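About Burkari

Burkari picks, packs and ships small goods for companies that don't want to run their own warehouse. Toys, pouches and cases, craft supplies, household bits. If it fits in one hand, we probably handle it. We have 68 people in one building on Hulton Road, and our busiest month is August, when the back-to-school orders come in.

Rigoberto Palomino started the company with one rented unit, a packing table and a single customer, a toy seller called Clorard, which is still with us. For years every order was picked by hand. People walked the aisles with a cart, leaned into bins, pulled out items and carried them to the tables. A full shift on the far aisles meant a lot of bending, and most of our sick days came down to backs and shoulders.

How we work now

We brought in our first robot arm on the mixed-returns line. Mixed returns are the hardest thing we do. A customer sends back a carton and nothing in it matches anything else – a soft toy, a pouch, something hard with corners. Each piece has to come out of the bin singly, get looked at and go to the right shelf. It is slow work, and it was the job people asked to be moved off.

We now have 2 arms. They lift pieces out of metal bins one at a time and a person checks each piece at the next table. The arms still have trouble with flat things that lie against a wall of the bin, and with anything soft that folds when it is gripped. When an arm misses three times in a row it stops and calls the operator. Natanael Paiva runs that area and keeps the list of items the arms are not allowed to try.

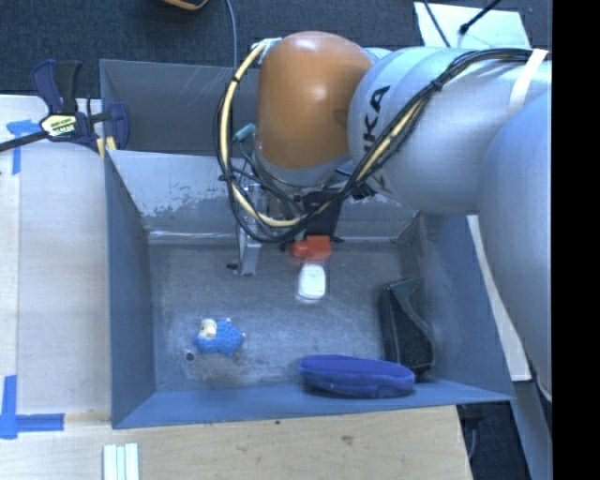 Lidia says she didn't want the arms at first and told Rigoberto so at the meeting where he announced them. She expected her hours to be cut. They weren't, but the job did change, and she would like people reading this page to know that it took months before she felt sure of it. She spends less of the day bent over and more of it deciding what goes back on the shelf. She also misses working across the table from someone – the operator's place is quieter than the old line was.

We have taken that last point seriously. Operators now swap with the checking tables every two hours, and breaks on the returns line are taken together.

What changed for the staff

Nobody lost a job when the arms arrived. We put that in writing before the first one was installed, and the same letter is given to every new hire. Operators went up a pay grade. The training takes 40 hours, on paid time, and anyone on the floor can apply. You don't need a technical background. You do need to be patient with a machine that will sometimes drop the same thing twice.

Some things got harder. Operators have to watch more closely than pickers did, and that is tiring in a different way. When both arms are down for service we go back to picking by hand, so everyone keeps that skill up. The rules for reaching into a bin are strict: stop the arm, wait for the light, then reach.

Who looks after the equipment

Rezaei, a service firm across town, does the scheduled maintenance. Small jobs such as tying back cables and wiping down the bins are done by our own operators at the start of the shift.

Visits and jobs

Customers are welcome to see the floor. Ask for Natanael at the front desk, or call extension 1743 and leave a message. Please wear closed shoes. Open positions are posted on the Jobs page, and we answer every application, including the ones we turn down.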